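Skastine Street Fair Listings

Hi, and thanks for finding this folder! I'm Žofie Kollár, and I keep a list of the small festivals, street fairs and parade days that happen along the Skastine valley. It started as a note on my phone because I kept missing the Drusent lantern walk (three years in a row, which takes some doing when you live two streets over). Then friends wanted the note, then friends of friends, and now it's a proper set of files with a README.

What's in it

The main file is events.csv. It has 700 rows, one for each event in each year it ran, so the Mimel Harvest Supper shows up a lot and the one-time accordion picnic shows up once. I'd love to see that one come back, by the way. If you were there and have the poster, write to me!

The columns go like this:

name: what the organizers call it, spelled their way
town: Drusent, Mimel, Lynch or "valley" if it moves between towns
month: the month it started in
kind: music, food, parade, crafts, dance or mixed
entry: free, ticket or donation
stage: yes or no
parking: my own notes, in whole sentences, sometimes grumpy
source: where I got it

There's a second file, vendors.csv, with the food and craft stalls I could match to an event. It's patchy. Mimel is in great shape because Ismail Hajji saved every stall map he was ever handed and let me borrow the whole box. Lynch is thin before the fair moved to the riverside, and I only have the bigger stalls there.

Where it comes from

Mostly printed programs, plus town newsletters and a lot of flyers from the bulletin board outside the bakery in Drusent. I typed everything in myself, except for the Lynch parade entries, which Casimiro Palacios typed from his own scrapbooks. He also fixed my spelling of half the marching bands. When two sources disagreed about a start time I went with the printed program, and I put the other time in the notes so you can make up your own mind.

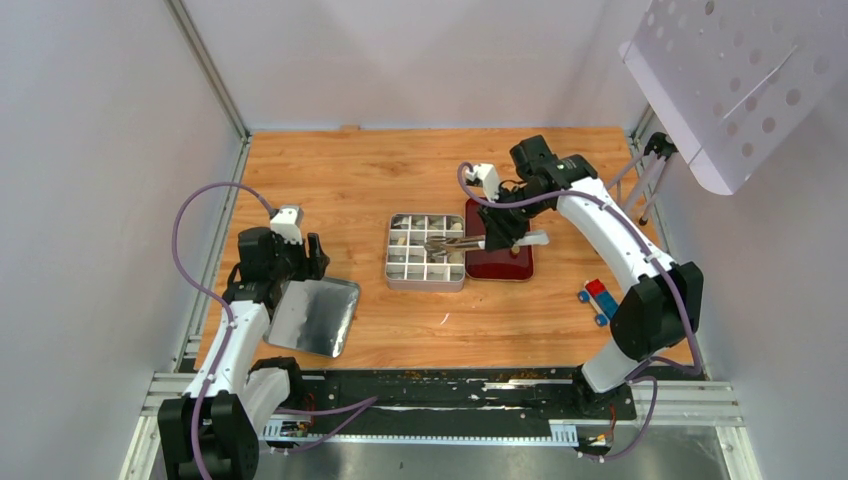
Can I use the list to plan a trip this summer?
Use it to get a feel for which weekends are busy, then check with the organizers before you book anything. The list looks backward, and dates move around more than you'd think. August is the crowded one, with Drusent and Lynch often landing on the same Saturday.

Things that are a bit odd

The month column only holds one month, so a festival that starts on the last evening of July and runs into August counts as July. Přemysl Tichý has argued with me about this over many coffees and he may be right, but changing it now would break his own spreadsheet too, so we've left it.

"Mixed" is a lazy category and I know it. If a day had a fiddle contest, a pie table and a dog parade, I didn't want to pick a favorite. There are 22 events where I couldn't work out the kind at all from the flyer, and those are blank.

Attendance isn't in here. I used to have a column for it, but the numbers came from whoever had the microphone at the closing concert, and one year the Mimel supper claimed 900 guests in a hall with 10 tables. It was a lovely supper! I took the column out anyway.

Names change. The Lynch Spring Dance became the Lynch River Dance and then went back again, and I've kept whatever was on the program that year. If you want to follow one event through time, filter by town and month first and then read down the names.

Opening the files

Both are plain comma-separated text with the accents left in. If the accents come out as gibberish, pick UTF-8 in the import window. The parking notes have commas in them, so they're wrapped in quotes, and most spreadsheet programs cope with that fine.

Using it

Please do! Print it, put it on your own page, make a map out of it (Mulugeta Gebru made one with little drums for the parades, and it's the nicest thing anyone has done with my typing). A mention of the Skastine Street Fair Listings is welcome. The flyers themselves belong to whoever drew them, so I don't pass those along.

Fixes and additions

Send me the event name, the year and a line saying how you know. A photo of the program is perfect, and "I was there, I was the back half of the dragon" is also perfectly good. I do updates on Monday evenings, unless there's a concert on.

Still looking for: the Drusent brass weekend programs from before the new bandstand, any Lynch stall maps at all, and the second page of the Mimel winter market flyer, which has the choir times on it.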